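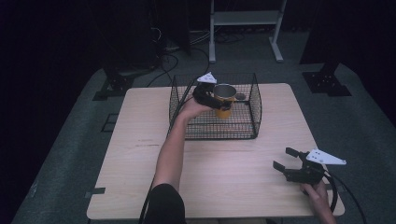

The Cencombe is a desktop label maker that prints on 12 mm laminated tape, and I bought it to replace a Grilus handheld that had stopped advancing its cartridge. I have used it for one job so far, which was labeling every storage container in a small apartment kitchen and the hall closet next to it. Smooth plastic bins are the easy case for any label maker. Black wire-mesh baskets like the one on the table are the hard case, as thin wires in a grid give the adhesive almost nothing to hold. For those I printed double length, folded the strip over the rim wire, and pressed the two halves together.

Setup took 22 minutes, most of it spent on the firmware update. The printer connects over USB or Bluetooth. USB worked on the first attempt with two different laptops. Bluetooth paired with my phone but dropped the connection whenever the printer went to sleep, and the sleep timer can only be changed from the desktop software. Set it to "never" while you have the cable attached.

Print quality is good. At the default density, 8-point text is readable and the edges of the letters are clean. Below 6 points the counters in "a" and "e" fill in. Barcodes scanned without trouble at medium size. The supplied fonts are plain and adequate, and the software will use any font installed on the computer, although the phone app will not.

Tape waste is the main complaint. The printer feeds a blank leader before each job, so single labels cost nearly twice the tape they should. Batch printing removes most of this: queue the whole list, turn on half-cut, and the leader is fed once. I printed 252 labels this way and used two cartridges with a little left on the second. Printed one at a time, the same list would have needed a third.

Adhesion on the first set, after five months:
Glass jars: no lifting, including the ones that go through hand washing.
Painted metal tins: no lifting.
Polypropylene bins: corners lifting on a few, all of them on textured lids.
Wire rims, folded: holding, but the labels rotate around the wire if bumped. A small dot of clear glue inside the fold stops that.
Cardboard: fine until you try to remove one, and then the top layer comes with it.

The cutter is loud and has stayed sharp. Its internal counter reads 1082 cuts, including half-cuts and test strips. The manual gives no replacement interval, and I could not find the blade sold separately.

I also tried Kurton compatible tape. The black-on-white is fine. The clear version curls as it leaves the slot and jammed once – opening the lid and pulling it straight out cleared it.

Worth buying if you label in batches. For an occasional freezer label, a cheaper handheld will do the same work and take less room in the drawer.

Reviewed February 20, 2022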